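4.2 Shared tables and the cost of standing

Claims that open workrooms save time are easy to find and hard to check. The layout guide issued with the Grusgate plan says that people who share one large room "settle into their own stations" within a week. We saw little to back this up. Delorme's earlier survey of 17 workrooms used the same phrase, but it relied on what managers said their staff did, and managers tend to like the rooms they paid for.

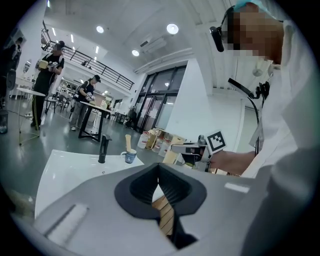
A second problem is the word "station" itself. In the Rumen study a station was any surface a person touched more than once, a rule so loose that a windowsill would pass. We counted a surface only if someone returned to it with work in hand. Under our rule the 1,113 logged visits shrink to a much smaller set of real work spells, and the gain reported for shared rooms becomes hard to find.

Table height was treated just as loosely. Low and high tables were pooled in the Rey data, although a person bending over a low top and a person standing at a high one are hardly doing the same job. Figure 3 shows two people at tables in a large room with white walls and a gray concrete floor; one bends slightly forward over a small table, the other stands behind a tall, black-framed one. We doubt that a single comfort score can cover both.

Figure 3. Work at a small table and at a high table in an open room.
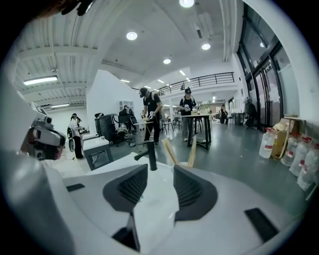
Would giving every worker a high table settle the matter?

Only if height were the main cause of lost time, and the Zarura trial, the one usually cited for this, can't show that. It changed the tables and the lighting in the same month, then credited the tables. It also dropped 2 of its 10 groups without saying which ones. Until someone repeats it with the lighting left alone, we would treat the reported benefit as unproven. Delorme reads the same trial more kindly, and her reply is taken up in Section 5.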